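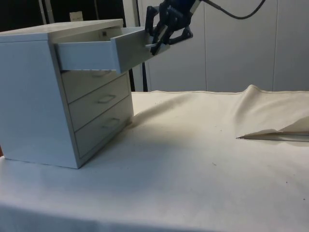

Poste 5 – pince engagée sur le tiroir supérieur du meuble blanc, tiroir partiellement ouvert.

Jeu de données Vokar-Tiroirs – fiche descriptive et avis de défaut

Version du 24 septembre 2022
Producteur : laboratoire Diltico, site de Plestitville

Objet de la présente fiche

La présente fiche accompagne le jeu de données Vokar-Tiroirs, consacré à l'ouverture et à la fermeture de tiroirs par un bras manipulateur équipé d'une pince à mâchoires parallèles. Elle remplace la fiche diffusée en avril. La révision porte principalement sur un défaut de la mesure d'effort, constaté lors du contrôle de la deuxième livraison et décrit ci-après. Les utilisateurs ayant téléchargé une version antérieure sont invités à lire cette section avant tout nouvel entraînement.

Contenu

Le jeu comprend 400 épisodes. Chaque épisode réunit :
– un flux vidéo issu d'une caméra fixe ;
– les positions articulaires du bras ;
– l'ouverture de la pince ;
– l'effort de serrage estimé ;
– une annotation de résultat (réussite, échec, arrêt).

Le bras est téléopéré dans tous les épisodes. Aucune trajectoire n'a été produite par une politique apprise.

Description du défaut

Dans 109 épisodes, la valeur d'effort de serrage reste figée après la première prise. Le pilote de la pince, développé par Ververidis, continuait de transmettre la dernière valeur reçue lorsque la liaison série était interrompue, sans lever d'indicateur d'erreur. L'enregistreur ne vérifiait que la présence d'un message et non son horodatage d'origine ; la perte de liaison est donc passée inaperçue pendant l'acquisition.

Le défaut a eu deux conséquences. D'une part, la limite logicielle d'effort n'était plus opérante pendant les épisodes concernés. D'autre part, lors de l'un d'eux, la pince a maintenu son serrage alors que l'opérateur commandait le retrait du bras : le meuble a été entraîné sur la nappe jusqu'au déclenchement de l'arrêt d'urgence. Aucune personne ne se trouvait dans la zone de travail. La façade d'un tiroir a été remplacée.

L'incident avait d'abord été classé comme erreur de téléopération. Ce classement a été corrigé.

Mesures prises

Le pilote interrompt désormais le mouvement si aucune mesure nouvelle n'est reçue dans un délai de 200 ms. L'horodatage du capteur est enregistré séparément de celui de l'ordinateur de commande. Un essai de coupure de liaison est effectué à la mise en service de chaque poste, puis après toute intervention sur le câblage.

La cause matérielle de l'interruption n'est pas établie à ce jour. Une fatigue du connecteur au niveau du poignet est envisagée ; l'examen se poursuit.

Consignes d'utilisation

Les épisodes touchés sont conservés et signalés par le champ effort_valide, fixé à 0. Les images et les positions articulaires y demeurent exploitables. Il convient en revanche de les exclure de tout apprentissage ou de toute évaluation portant sur l'effort de préhension. Le champ n'existe pas dans les versions antérieures, et son absence ne doit pas être interprétée comme une validation.

Limites connues

– L'ouverture de la pince est mesurée côté moteur – un glissement des doigts n'y apparaît pas.
– Les plis de la nappe peuvent modifier l'appui du meuble d'un épisode à l'autre.
– L'annotation de résultat a été attribuée par un seul annotateur.

Signalement

Toute anomalie doit être adressée au laboratoire Diltico, avec l'identifiant de l'épisode et la version du jeu utilisée.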